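Stestesholm Automation Open Day -- Pre-opening Safety Checklist with Comments

Site: Shao Building, ground floor demonstration hall
Date of inspection: 14 November 2020
Inspected by: Áine Ó Riain
Second check: Shengli Fang
Checklist number: 2877

Mark each item OK, FIX or N/A. A FIX item must be closed before the doors open to visitors. Comments go under the item they belong to.

SECTION A -- HALL AND ACCESS

A1. Exits clear and signs lit
OK

A2. Floor free of trip hazards
FIX, closed 8:40
Comment: Extension lead ran across the aisle between the conveyor station and the gripper table. Moved to the wall side and covered. The cover is grey on a grey floor, so yellow tape was added along both edges.

A3. Aisles wide enough for wheelchairs and prams
OK
Comment: Tight at the coffee stand. Asked Idel to shift their banner back one metre. Done.

A4. First aid kit and extinguisher at the front desk
OK
Comment: Eye wash bottle expires in July. Replace before the next visit day.

SECTION B -- ROBOT CELL (NELTOMIX STATION)

B1. Fence panels locked, no gaps at floor level
OK

B2. Gate interlock stops the arm when opened
OK
Comment: Tested with the arm moving at demonstration speed. It stopped every time and did not restart until the reset was pressed from outside the cell.

B3. Emergency stops tested
OK
Comment: All 4 tested, each one pressed and released in turn. The one at the rear is hard to see behind the brochure rack. Rack moved.

B4. Speed limited for public demonstration
OK
Comment: Pendant is locked in reduced speed. Key is with Min-kyu Ko for the whole day and is not to be left in the cabinet.

B5. Visitor line marked on floor
FIX, closed 9:05
Comment: Line was 700 mm from the fence on the window side and closer than that near the gate. Re-taped at 700 mm all the way along.

SECTION C -- HAND-HELD GRIPPER TABLE

C1. Table stable, feet level
OK

C2. Finger linkages checked for cracks and loose joints
OK
Comment: Opened and closed by hand through the full travel. No play at the bushings.

C3. Pads secure, no lifting at the edges
OK
Comment: Wipe the pads down between groups. They pick up dust and then small parts slip.

C4. Pinch points explained to visitors before handling
OK
Comment: Wording agreed with Fengying Xiao. Hold the handle only, other hand flat on the table or behind your back. Long hair tied up and lanyards tucked in.

C5. Children supervised
OK
Comment: One child at a time, with a parent beside them. Staff member stays at the table -- if called away, the gripper goes in the drawer.

C6. Objects for picking are soft or light, with no sharp edges
FIX, closed 9:20
Comment: Removed two sheet metal brackets from the parts box. Edges had not been deburred.

SECTION D -- STAFF

D1. All station staff briefed
OK
Comment: Primo Rinaldi arrived after the briefing and was taken through it separately before starting on the conveyor.

D2. Radios charged and on the same channel
OK

D3. Staff know the stop-and-clear call
OK
Comment: Practised once. Conveyor station was slow to answer, so the call is now repeated by the front desk.

OUTCOME
All FIX items closed. Hall cleared to open at 10:00. Re-check sections B and C at the lunch changeover and initial the sheet at the front desk.
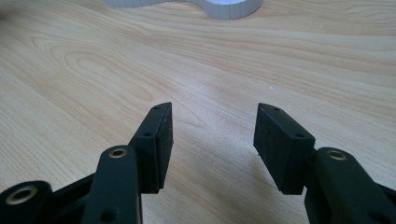

Primo Rinaldi: Can we add a line under C4 about rings and watches? The sheet covers hair and lanyards but says nothing about them, and I'd like people to take them off before they pick up the gripper. A small tray on the table would do for keeping them in.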